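Morris Street Branch Library
Minutes of the Planning Group Meeting, 12th February

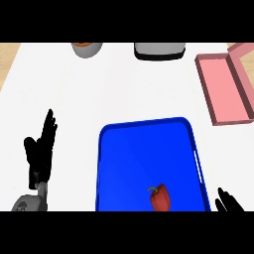 The meeting opened with eight members present. The minutes of the previous meeting were read and approved with one correction: the date of the book sale pickup was wrong and has been fixed in the file copy.

1. Catalog move
The move from Bakex to Brullex is still under way. The first batch of 1,857 records went across. Of these, 129 came up with errors, mostly missing call numbers and old location codes. Staff have corrected 51 and the rest are on the shared list. The list is in the Import folder, and anyone fixing a record should put their initials next to it so the same one isn't done twice.

A member asked if patrons would need new cards. They will not. Holds placed in Bakex will not carry over, so the desk will print the holds list the night before the switch and enter them by hand.

It was agreed not to send the second batch until the location codes are cleaned up.

2. Large print shelves
The large print section is full. Two options were discussed: moving the travel books to the back wall, or pulling titles that have not gone out in three years. The group preferred to pull titles first and look at the space again. One member was against this and asked that it be noted.

3. Hours
The trial of the later evening closing runs to the end of February. Door counts were not ready for this meeting. The desk reports that the last hour is used mostly by students and by people printing forms. No decision was made.

4. Printer charges
Black and white copies stay at the present price. Color copies were discussed again. The sign by the copier still shows the old color price and is to be replaced.

5. Story time
The morning group has outgrown the rug area. It will move to the meeting room when the room is free. The tax help sessions have the room booked first and will not be moved.

6. Other business
The book drop is sticking again in cold weather. The lock has been oiled once. If it keeps up, a quote will be requested for a new hinge.

The request for a second bike rack was held over to the next meeting.

Action items
Finish the error list: catalog staff
New copier sign: front desk
Door counts for the evening hours: front desk
List of large print titles to pull: adult services

The meeting was adjourned after item 6.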